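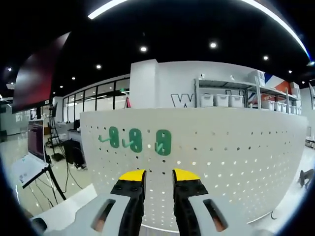
Prurnix Fold FAQ: what we know, and what we doubt

Is the Prurnix Fold real?
A prototype probably is. Rarero has shown a slide deck and a ten-second clip of a hinge opening. We have yet to meet a reviewer who has held one.

When does it launch?
The leaked roadmap says January. The same roadmap had the Rarero Fama tablet down for last spring, and that slipped twice before it reached stores. We'd treat the month as a wish.

How much will it cost?
A retailer listing put it at $912 and was pulled the same afternoon. That looks low for a folding phone with 2 batteries. Placeholder prices are common, so don't budget around it.

Will it really run 44 hours on a charge?
Under what conditions? Rarero doesn't say. Screen brightness, network and which display was in use are all missing from the claim. Ask again when somebody outside the company has tested it.

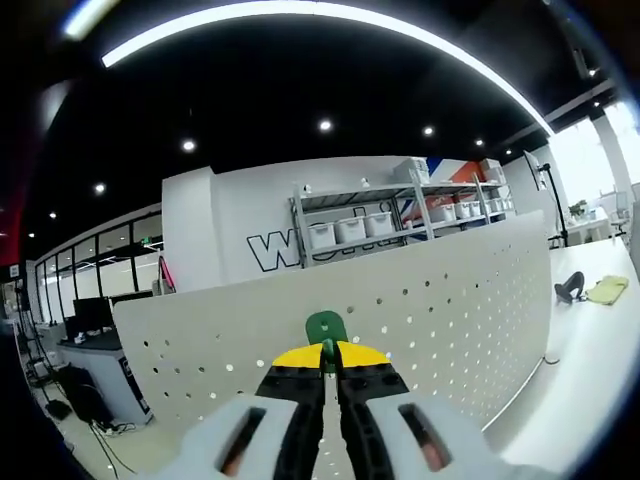 What about the weight?
The deck says 242 grams. It doesn't say if that includes the case shown on every slide.

Is the Coetzee chip any good?
Benchmarks have been posted, all from one account with no history. Yurii Holovko, who covers processors for us, wouldn't print them.

Should I put down a deposit?
No. The reservation page has no refund terms and no shipping date. If you already paid, save the confirmation email and check what your card issuer will cover.

Will you update this page?
Yes, when there is a phone to test. We skip new renders.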